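Clearing the bathroom shelf

2021-11-12

I've been in the flat at Murnside since August and the shelf over the basin is still only 12 cm deep. The toothpaste kept sliding off it, so I've gone over to standing the tube in a clear plastic holder. 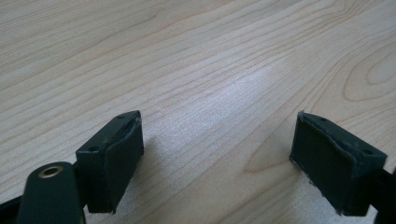
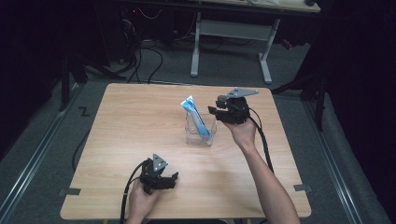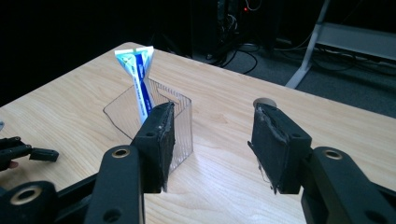

Light wood tabletop in all three, toothpaste in its clear holder in the second and third.

Crimped end up suits me. The cap stays at the bottom and the last of the paste is easier to get out. I rinse the holder every five days or so. Floss next.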